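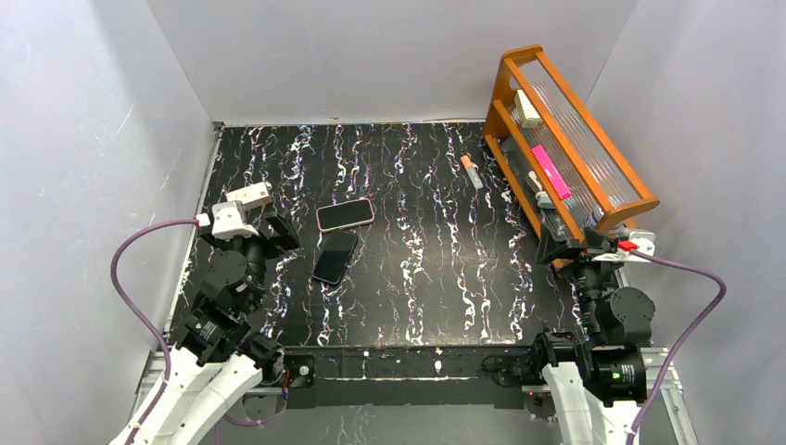 Black top with white, lavender and pale blue marbling, streaks running front to back.

Hevham Marbled Table Top

The Hevham is a table top sold without legs or base. It fits most benches, desk frames and work stands with a flat mounting surface. The pattern is wavy, and no two tops have the same streaks. If you are ordering several to stand side by side, expect the lines not to meet at the joins.

Colors

Black with white, lavender and pale blue (shown)
Black with white only
Dark green with cream

The green top is made to order. Allow 4 weeks. The other two are normally in stock at our Clamville warehouse.

Sizes

The standard top is 118 cm long. Depth is your choice of 60 or 75 cm. We can cut shorter lengths before shipping, but we can't drill holes for cable outlets or sinks. A cut top can't be returned.

Surface

The finish is satin. It shows fewer fingerprints than our older gloss tops, though dark areas will still show dust and crumbs in side light. The pattern is in the surface layer and does not go through to the underside, so deep scratches can't be sanded out. Light scuffs usually come off with a damp cloth and a drop of dish soap.

Do not use bleach, oven cleaner or scouring powder. Put a mat under hot pans, irons and soldering equipment. Water can stand on the surface for a short time but should be wiped away from the edges, especially on a cut side. Every cut side is sealed before it leaves us. If you trim the top yourself, seal the edge the same day.

Mounting

Screws are not included, as the length depends on your frame. The underside takes ordinary wood screws. Drill pilot holes first and stop well short of the upper face. On a metal frame, leave a little play in the screw holes so the top can move with the seasons.

For frames by other makers, check that the crossbars sit level with the side rails. The Borkov steel frame does, and can be ordered with the top at a lower shipping rate. The Golestani folding frame needs the spacer kit, sold separately.

Samples

A sample set with all three colors can be ordered from the samples page. The pieces are small and show only part of the pattern. They are good for checking color against a wall or floor.

Shipping and returns

Tops go out flat on a pallet. Two people are needed to carry one indoors. Please look over the corners before signing for it and write any damage on the delivery slip. Report hidden damage within 7 days.

Uncut tops in stock colors can be returned in the original packing. Orders over $500 ship free to addresses on our regular truck routes. Enter your zip code at checkout to see the rate for your area.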